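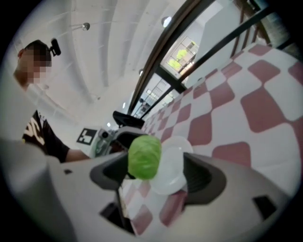
Fiorella Serra

> Can any of these machines clear a kitchen table yet, or is it
> still all talk? The Kulldale canteen does 146 covers and we
> lose an hour to it.

Not yet, I'd say. A small cabbage between two grey fingers, with a plate just behind it, is about the level of the work. Picking up one thing is fine - a stack of wet plates is another matter. I'd keep the staff hour and ask again in June.

Fiorella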